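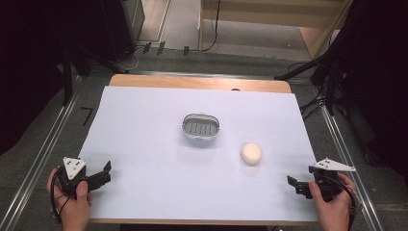
Randa Srour writes that the old list sent her up and down the stairs all morning, and asks for the rooms to be put in walking order, with the wash rooms first and the boiler cupboard last.

The order below follows her route. Everything else is as it was in July, apart from the two new lines on window restrictors.

Tuominen House, guest accommodation
Quarterly safety and hygiene inspection
Date of inspection: 2024-11-27
Inspected by: Ashraful Munshi
Seen by: Yolotzin Contreras

Results are marked OK, ACTION or N/A. An ACTION line must have a name against it before the sheet is filed.

Section A. Wash rooms

A1. Floor clean, no standing water, mat flat at the edges. OK.
A2. Basin taps open and close by hand without force. ACTION. Cold tap in the first floor wash room needs a new washer. Dumisani Shezi to fit.
A3. Soap at every basin, and soap dishes drained and free of build-up. OK. Where bar soap is put out it should be a fresh bar for each new guest. The shared basin on the landing has a pump bottle.
A4. Paper towels or clean hand towels available. OK.
A5. Shower temperature at the mixer no higher than 43°C after two minutes' running. OK upstairs. ACTION on the ground floor, where the reading crept up and had not settled when the time was up. Out of use until the valve has been looked at. Notice is on the door.
A6. Shower heads free of scale. OK.
A7. Grab rail fixed firmly, no movement at the wall plate. OK. One screw cover missing, cosmetic only.
A8. Extractor fan runs and switches off. OK. Grille is dusty. Cleaned while I had the steps out.
A9. Door lock can be opened from outside in an emergency. OK.

Comment, Dumisani Shezi: The ground floor mixer is the older Dristus type and we have had the cartridge out of it before. I would sooner replace the whole valve than do it again. Please leave the shower shut until I have run it twice on separate mornings and written the readings on this sheet.

Reply, Ashraful Munshi: Agreed. Left as ACTION in your name.

Section B. Bedrooms and stairs

B1. Bed frames sound, no split slats. OK.
B2. Window restrictors fitted and holding (new line). ACTION. The back bedroom restrictor is fitted but the catch slips if you lean on it.
B3. Restrictor keys kept in the office and not in the room (new line). OK.
B4. Bedside lamps, plugs and leads undamaged. OK. One lamp taken away for a frayed lead and a spare put in its place.
B5. Fire action notice on the back of each door and readable. OK.
B6. Stair nosings tight. OK.
B7. Handrail firm from top to bottom. OK.
B8. Landing clear. ACTION. Folded cot and a box of bedding under the window. Moved to the linen cupboard during the visit, but it was the same cot in July.

Comment, Marthinus Potgieter: The cot goes on the landing because the linen cupboard shelf is too low for it to stand up. If the bottom shelf came out it would fit.

Reply, Yolotzin Contreras: Take the shelf out, please. Nothing heavy is kept on it.

Section C. Breakfast room and kitchen

C1. Worktops and tables wiped down, no cracks holding dirt. OK.
C2. Fridge at 5°C or below, thermometer inside. OK.
C3. Opened food covered and dated. ACTION. Cut fruit covered but no date on it. Labels were in the drawer.
C4. Bowls and serving dishes free of chips and cracks. OK. Anything clear needs holding up to the window, as hairline cracks do not show under the ceiling light.
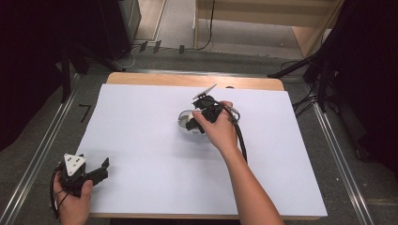
C5. Chopping boards scored or stained beyond cleaning to be thrown out. OK. The green one is near the end and should go at the next visit.
C6. Knives stored in the block or rack. OK.
C7. Kettle and toaster leads clear of the sink. OK.
C8. Fire blanket in its holder, tapes hanging free. OK.
C9. Extinguisher pin and seal in place, service date current. OK. The wall bracket is a little high for shorter staff. Not a fault, but worth lowering when the wall is painted.
C10. First aid box complete against the list in the lid. ACTION. Blue plasters low and the eyewash is past its date. Ordered from Trodier under our usual account.
C11. Bin lids close. OK.

Comment, Randa Srour: The fruit was mine. I put it out after the early breakfast and meant to come back with the label. Could the labels and the pen live on top of the fridge instead of in the drawer?

Reply, Ashraful Munshi: Yes, I have moved them.

Section D. Boiler cupboard and meters

D1. Nothing stored against the boiler. OK.
D2. Pressure gauge in the green band. OK.
D3. Carbon monoxide alarm sounds when tested. OK.
D4. Pipe lagging in place. ACTION. A short length has come away behind the cylinder. The Stirilska engineer can do it at the service.
D5. Stopcock labelled and turns. OK. It is stiff, so turn it back a little from fully open.
D6. Water meter reading taken. 548.
D7. Fuse board cover closed and circuits labelled. OK. The label for the outside light has faded and was written over in pen.

Actions carried forward

A2, tap washer: Dumisani Shezi
A5, ground floor shower valve: Dumisani Shezi. Shower stays shut until signed off.
B2, back bedroom restrictor: Marthinus Potgieter. Room not to be let to families with small children before then.
B8, linen cupboard shelf: Marthinus Potgieter
C3, dating of cut fruit: Randa Srour
C10, first aid stock: Yolotzin Contreras
D4, lagging: Stirilska, at the service visit

Please write the completion date beside your own line and initial it. The paper copy is in the office tray, under the key hooks.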